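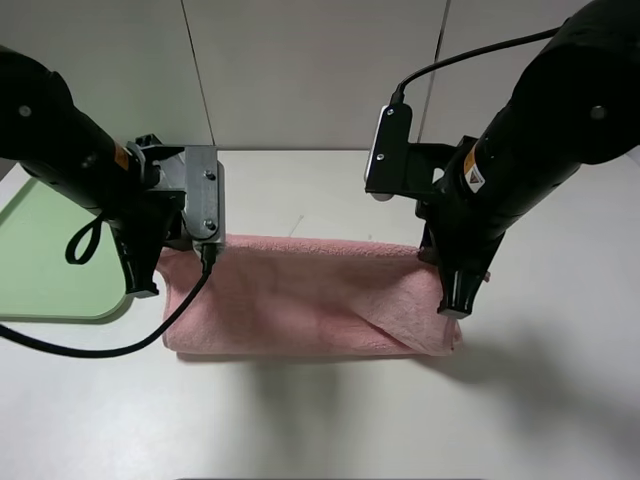

Botovside baths keep their towels, for now

Sunday, December 30, 2018

Botovside's public baths will go on lending towels free of charge until spring, after 429 bathers signed a petition against a hire fee. Jedlow, the firm that runs the baths, had hoped to charge 42p a go. It says 180 towels went home with customers this year, a habit it calls "disappointing". An amnesty bin was put in the foyer in December. So far it has taken in two flannels and a bath mat from a hotel in Sullier.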